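Banudora Meeting Room Table Setting
Artificial greenery and mat, for use with white rectangular tables
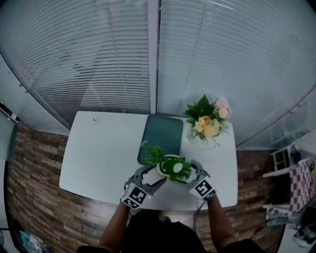

Photo: Nuvovon Interior Supply. Banudora small pot, bouquet and mat with a white table in a glass-partitioned room.

Overview

The Banudora Table Setting is a coordinated group of tabletop items for meeting rooms, interview rooms, reception areas and shared study rooms. It is supplied by Nuvovon Interior Supply to offices, colleges, clinics and public buildings. The setting consists of one bouquet of artificial flowers, one small potted artificial plant and one rectangular mat. All three items may be ordered together or separately.

The range was prepared for rooms in which live plants are not practical, including rooms without regular watering, rooms with little daylight and rooms where live flowers are not permitted. No water, soil or plant food is used in any item.

The table is not included. Customers who require a table should refer to the Davus range, which offers white rectangular tops with rounded corners in several sizes. Tables and table settings are delivered separately and appear on separate invoices.

Items in the setting

Bouquet
An arrangement of artificial flowers in the Peach colorway, with peach-orange roses, pale pink blooms, small white filler sprigs and broad green leaves. The arrangement is intended for the far edge or a corner of the table, where it does not block the view between persons seated on opposite sides. Stems are wired and may be bent by hand. Customers are advised to shape the stems gradually, working from the base upward.

Small pot
A cream-colored pot holding an artificial plant with a white daisy and feathery, fern-like green leaves. The pot is small enough to be moved with one hand when papers or equipment need to be laid out. It is normally placed in front of the mat or at one end of it. The plant is fixed in the pot and should not be pulled out for cleaning.

Mat
A rectangular mat in dark green-gray. The mat marks the middle of the table and gives a surface for a telephone, a remote control or a tray of cups. It may be laid flat on any smooth, dry tabletop and requires no adhesive. The mat is not a heat-resistant item. Hot dishes and coffee pots should stand on a trivet.

Colors

The mat is available in dark green-gray only. The small pot is available in cream only. The bouquet is available in the Peach colorway described above and in the Barroso colorway, which replaces the peach-orange roses with white roses and omits the pink blooms. The Barroso colorway is made to order and cannot be returned unless it is received in damaged condition.

Slight differences in shade may occur between production runs. Customers furnishing several adjoining rooms should place one order for all of them and state on the order form that the items are to be drawn from the same run.

Recommended arrangement

The table should be wiped and fully dry before the mat is laid. The mat is placed first, with its long side parallel to the long side of the table, near the far edge as seen from the entrance. The bouquet is then placed to the right or left of the mat. A gap of at least 50 mm should be left between the bouquet and the mat so that the leaves do not rest on any equipment.

The small pot is placed last. In rooms used for video calls, it should stand outside the view of the conference camera, as movement of the leaves near a ventilation outlet may be distracting to remote participants.

In rooms with glass partitions, the arrangement will be visible from the corridor when the blinds are open. Both colorways of the bouquet are finished on all sides and have no back face. Where the table stands close to venetian blinds, the bouquet should be set far enough forward that the slats may be raised and lowered without touching the flowers.

Where a room is booked for work that requires the full tabletop, all three items may be removed and stored on a shelf. They should not be stacked, and nothing should be placed on top of the bouquet.

Care and cleaning

Flowers and leaves should be dusted once a month with a soft dry brush. A hair dryer on its cool setting may be used for the filler sprigs, which are difficult to reach with a brush. Water, solvent cleaners and household sprays must not be applied to the flowers. The fern-like leaves of the small pot may be dusted in the same manner, holding the pot steady with the free hand.

The outside of the pot may be wiped with a slightly damp cloth. The mat may be wiped with a damp cloth and mild soap, then dried on both sides before it is returned to the table. It should not be machine washed, ironed or folded. A mat that has been stored rolled will lie flat after one day under a light, even weight.

Marks and sticker residue on white tabletops should be treated according to the instructions supplied with the table. Care instructions for Davus tables are printed on the label fixed beneath the top. Abrasive pads are not suitable for any white surface in that range.

Items should be kept out of strong, direct sunlight. Fading caused by sunlight is not covered by the warranty.

Ordering information

Complete setting, Peach: order number BN 2,068 P
Complete setting, Barroso: order number BN 2,068 B
Bouquet only: add the suffix 1
Small pot only: add the suffix 2
Mat only: add the suffix 3

The comma in the order number may be omitted when ordering online.

Complete settings are sold singly. Small pots ordered separately are packed in cartons of six, and cartons cannot be divided. Mats ordered separately are sold singly. The minimum order for the Barroso colorway is five settings.

Institutional customers ordering 50 or more settings may request a written quotation. The request should state the number of rooms, the delivery address for each building and the name of the receiving department. Prices on a quotation include delivery to one loading dock. Delivery to individual rooms is available on request and is charged separately.

Delivery and inspection

The bouquet is shipped in an upright box with a paper collar around the flowers. The collar should be cut along the printed line and must not be pulled upward over the blooms. Leaves may be flattened on arrival and will recover their shape after being opened out by hand.

Customers should inspect the contents before discarding the packaging. Missing or damaged items should be reported through the service form, with the order number and a short description of the damage. Replacement items are sent without charge when a report is accepted. The damaged item should be kept until the service department confirms whether it is to be returned.

Warranty

The wiring of the bouquet and the fixing of the plant in the small pot are covered against defects for two years from the date of delivery. The warranty does not apply to items used outdoors, items cleaned with unsuitable products or items altered by the customer. The mat is covered against splitting at the edges for the same period.

Related products

Davus rectangular table, white, rounded corners
Banudora shelf greenery, assorted
Banudora replacement filler sprigs, white

Page revised 4 February 2025. The Barroso colorway will be reviewed in October, and orders already confirmed will not be affected.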